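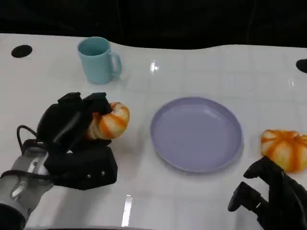

From: Joar Westerberg
To: Breakfast Service list
Date: 2010-03-25
Subject: Re: Table settings for the Odmont breakfast room

Dear colleagues,

Thank you to those who responded to the draft circulated last week. The main points raised by the Grollow house are quoted here so that the replies can be read together with them.

> We have read the draft and can accept most of it. Our concerns are
> as follows.
>
> The draft asks for one plate and one mug per guest at breakfast, with
> bread brought to the table separately. Our staff have been placing the
> roll on the plate in the kitchen and carrying the plate out. We find
> this quicker and would prefer to continue.
>
> Second, the draft permits colored tableware on the white tables. We
> were under the impression that white was to be used in all houses.
> Please confirm.
>
> Third, the draft does not state who is to pay for replacement mugs.
> We lost a large number in August and the cost was charged to the
> kitchen, where in our opinion it did not belong.
>
> Finally, the striped rolls. Guests like them, but they shed crumbs and
> the orange bands are said to mark the cloths. May we go back to plain?

My replies follow in the same order.

Service of bread. The draft stands. Plates are to be set empty, and the roll is to be placed on the plate at the table after the guest has been seated. Plates made up in the kitchen have been standing on the pass for too long, and the Odmont house has received written comments about dry bread. Grollow may continue its present method for groups of 7 or more who have ordered in advance. It should not be used for single guests or couples.

Colored tableware. Confirmed. The all-white rule applied to the evening service only, and I regret that the earlier wording was unclear. For breakfast, the light blue mug and the lavender plate are approved in all houses. They show up well against the white tabletops, and staff clearing the room can see at a glance which places have been used. The two colors may be set together. Please do not mix them with the older patterned pieces from Singhal, which should be returned to the store in their original boxes.

Replacement of mugs. Breakage in the dining room is to be charged to the dining room, and breakage at the dishwasher to the kitchen. Where the cause is unknown, the cost will be divided equally. A budget of 900 has been set aside for the year across all houses. The current order with Fesico is for 123 mugs, and no further order will be placed until that delivery has been counted and signed for. The August charge to the Grollow kitchen will be reviewed under the same terms. Please send me the breakage sheets for that month, if they have been kept.

Striped rolls. The orange and white rolls will remain on the breakfast menu. The bakery has been asked about the marking of cloths and has not yet replied. In the meantime, cloths are not to be used at breakfast. The tabletops are easily wiped, and a bare table was always the intention for the morning service. Rolls are to be turned out of the basket one at a time and handled lightly, as the curled shape opens along the bands if it is squeezed. Any roll that has come apart should go back to the kitchen for bread pudding.

One further matter was raised by the Odmont house, concerning the position of the mug. The draft says "beside the plate" and does not give a side. The mug should be placed to the right of the plate, with the handle turned toward the guest. Left-handed guests may of course be accommodated on request. Two placement cards will be sent to each house for display in the service corridor, and the old cards should be taken down when they arrive.

Amendments to the draft should be sent to me directly and not to the full list. House supervisors are asked to confirm that this message has been read by the morning staff.

Sincerely,

Joar Westerberg
Dining Services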